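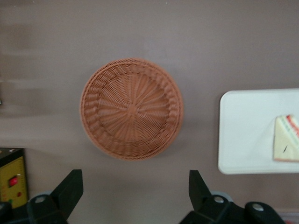

News > Machines & Maintenance

The two-armed snack counter at the Junora site in Wirkum went back into service on Tuesday with new gripper fingers, a fresh calibration and a slightly longer list of things staff are asked not to lean on.

The counter, known to its keepers as Tuhumury for reasons that have been lost along with the original paperwork, does a modest job. It moves sandwiches, drinks, chocolate bars and bags of bread between trays, baskets and racks. People have been doing this by hand for centuries with very little downtime. Tuhumury had managed 1,010 moves since its last service when its left hand began to let go of things early.

The early suspicion fell on the software, as it generally does. Two restarts later, suspicion moved to the sandwiches, which were said to be softer than usual. The fault was finally traced to a finger screw that had worked itself slack, so that one fingertip leaned away from its partner whenever the hand closed on anything heavier than a bread roll.

Junora swapped the fingers on both hands for a stiffer set made by Hallero. They are black, with slanted tips, and are held on by screws that can be reached without taking the hand apart. The previous design could also be reached in this way, provided the fitter had a third elbow.

The work took 84 minutes. Most of that went on calibration, during which each arm visits a series of marked points on the table at the pace of someone choosing a greetings card. The hands are then opened wide, brought down over a basket and closed on the rim, and the gap between fingertip and weave is checked on each side. Wicker is a fussy thing to calibrate against. It gives a little, springs back, and is never quite as round as the drawing says. The site tried a moulded plastic basket last winter and went back to wicker after complaints that the counter looked like a dentist's.

The triangular sandwich remains the hardest item on the menu. Gripped too gently it slides out, and gripped too hard it becomes a different product. The closing force on the new fingers was set with sandwiches, one after another, and the log records the results under the headings "fine", "marked" and "lunch".

Bottles gave less trouble. The clear rack holds them upright in two rows, the front one lower than the back, and the arms have always been rather good at them. Chocolate bars on the stepped stand are awkward only when somebody restocks them at an angle, which the maintenance sheet describes, in capitals, as AVOIDABLE.

The bases were also wiped down and the cables behind them checked for rubbing. One tie was found to be missing and another was found to be a rubber band. Both have been put right.

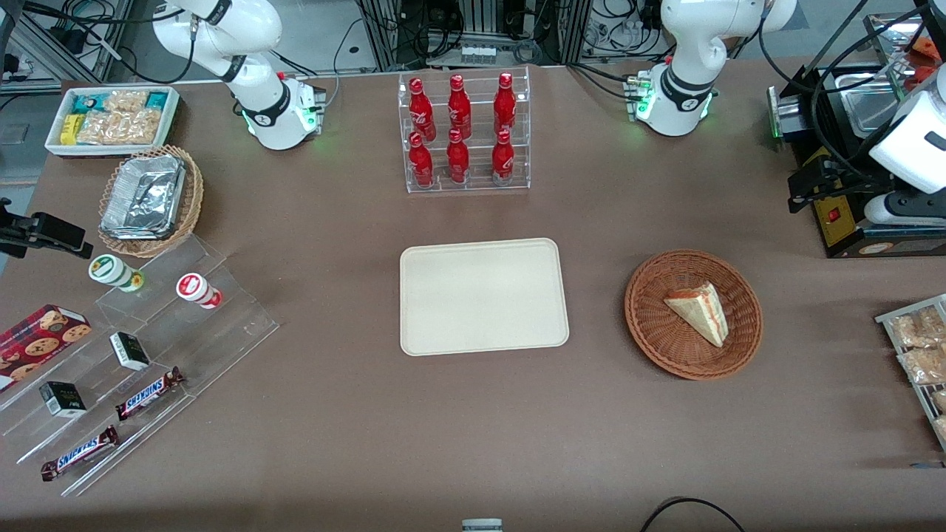 How often do the gripper fingers need looking at?

Junora now checks the finger screws at the start of each week and replaces the fingers every 2,000 moves, or sooner if a tip is chipped or will not line up with the one opposite. The weekly check is done with the power off and takes a few minutes with a hand screwdriver. Power drivers are banned near the hands after an incident with a stripped thread that is still brought up at meetings.

The old fingers have been kept as spares, on the grounds that there was nothing wrong with most of them. They are in a drawer marked DO NOT FIT.

Two jobs were left over. The table needs a new set of position marks, the present ones having been scrubbed off in places by an enthusiastic cleaning contractor, and the restocking guide is to be reprinted with larger pictures. Both are down for October. Until then, staff filling the baskets are asked to put them back where they found them, and to press the stop button before reaching across the table for a biscuit.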